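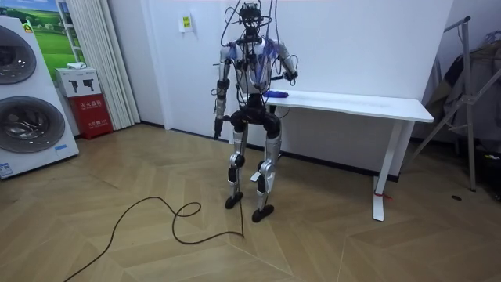
*Notes from the Bench, no. 30*

I finally got to see the new bottling line at Votton on Saturday, and I've been boring everyone at home with it ever since! It's a Calado capper, second-hand, bought from a cider maker over at Gornedcombe, and it puts the lids on 417 bottles in the time I take to drink a mug of tea (I'm a slow drinker, mind). The old one managed 100 and sulked if the caps were even slightly damp.

What I loved most was the little chute that flips any upside-down cap – just a notch and a puff of air, so simple. They did have one jam, a bent cap right at the mouth of the feed, and a chap cleared it with a lolly stick. I've asked if I can go back when they change over to the wider jars.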